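3.2 Equipment plan and costs

We set the budget before we chose the task. The lab had one bench free and a fixed sum for the year, so the first question was whether to buy one larger arm or a pair of small ones. Packing a takeout drink order needs one hand to steady the cup while the other brings the lid or the straw, and we went with the pair. Figueroa got quotes from two suppliers, Gullex and Faletti. The Faletti price was lower but left out the grippers, which would have added 600 dollars per arm.

The enclosure was a separate line. Panels and aluminum framing came to 2,000 dollars, more than we had planned – the first estimate covered the walls and left out the frame. Cable replacement was budgeted at 160 dollars a year. Consumables such as cups, lids, straws and paper bags were charged to the general supplies account and are not counted in the totals below. 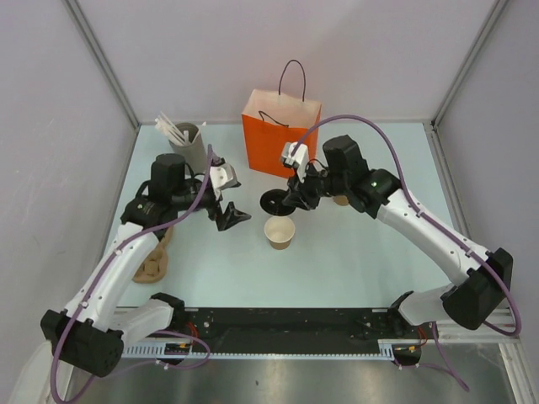 Figure 2. The two-arm cell during the drink packing task, with the paper bag and straw holder at the back of the table and a small paper cup between the arms.

3.3 Spare parts and downtime

The original plan had no money for spares. Kalogeropoulos raised this at the March review, and we moved part of the travel budget to cover one extra gripper and a set of motors. Delivery from the Horkbridge warehouse was slow enough that a single failed motor could stop work for weeks. Labs planning a similar purchase should ask for delivery times on parts as well as on the arms themselves – our quotes gave only the second. We also suggest keeping the spares line separate from repairs, as the two were hard to tell apart in our accounts at the end of the year.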